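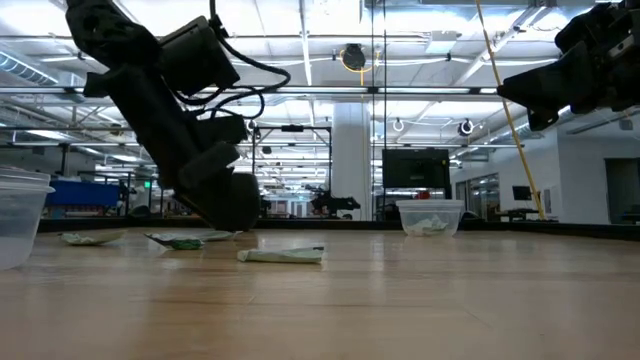
Section 3. Recording your first wrapper-sorting examples

By now both arms should be powered up and the Cerard recorder should be showing a green check mark. Take your time with this part, because good habits early on will save you a lot of grief later!

1. Lay a few flattened wrappers on the table where the left arm can reach them. Mix the shades of green if you have them, and let them point whichever way they fall (tidy rows teach the system to expect tidy rows).

2. Stand a clear container within easy reach of the arms and leave it there for the whole set. A few wrappers already in the bottom are fine, and we rather like the variety.

3. Lift the right arm well above the table and park it.

4. Press Record, wait 3 seconds, then bring the left gripper down slowly, close it on one wrapper and carry it over to the container.

5. Press Stop once the gripper is open and clear of the rim. Save the try even if you fumbled a little, and mark it "recovered."

Note: We suggest sets of 20 tries, with fresh wrapper positions after each one.

Caution: Keep your hands off the table while an arm is live. If a cable catches, press the stop button first and untangle it afterward.

When the set is saved, go on to Section 4 to send it to Prastar.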